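Anyone remember how Dravside ends?

Solange Guérin
I watched Dravside years ago on late-night telly and nodded off with around 50 minutes to go. It's the one with the lighthouse and the two sisters. Is it worth finding again, or does it fall apart? 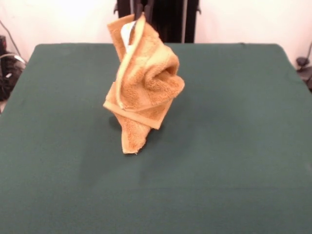

Grudham Film Club

Kuo-hua Shek
Worth it! The middle drags a bit (all that business with the ferry), but the last stretch is lovely and I won't spoil it. Try to get the 105 minute cut, as the shorter one loses the storm.

Hélène Ross
didn't like it, too much fog. Cendine is by the same director and much better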